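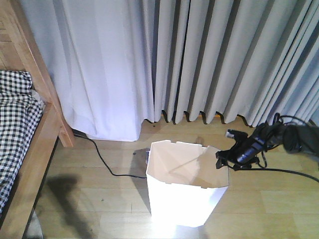 Every November the magazines rediscover the bedroom floor. Clear it, they say, and you'll sleep. The latest to say so is Juwita Pillai, whose pamphlet for the storage shop Plelow runs to 361 tips, most of which are the same tip. Buy a container. Put the container where the mess was.

I have doubts. A bin on the floor is still a thing on the floor. I've owned bins in wicker, in wire and in that felt that collects hair, and every one of them began as a home for stray socks and ended as a place where I stopped looking for them. Kheri Minja, who reviewed the pamphlet more kindly than I'm going to, calls an open bin "a promise to sort later." I've made that promise for years.

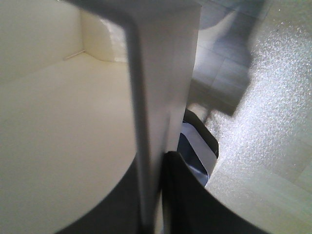 The inside of a pale bin, with no label to say what belongs in it.

The folding kind worries me most. Pillai likes it for being light and cheap, and I suppose it is. But light things get kicked, and a thing that folds flat gets put behind the wardrobe, where mine has been for two winters. Plelow will sell you a set of 3 in graduated sizes. What goes in the smallest one? The pamphlet suggests "little bits." I would suggest the trash.

Then there is the bed, which the tidiers treat as a sort of altar. Make it tight, tuck the corners, let no cloth hang. Why? A sheet that droops over the rail has been slept on, and that was the point of buying it.
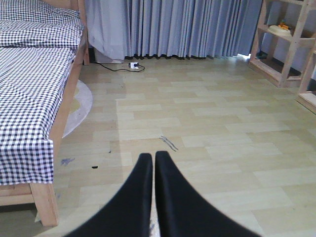
Checked sheet, wooden rail, a few marks on the laminate.

Floors get scuffed too. Tip 2 tells us to buff out marks as soon as they appear, and I'd like to meet the household that does. Mine has a streak by the door older than the dog. I step over it on my way to bed, and I sleep fine.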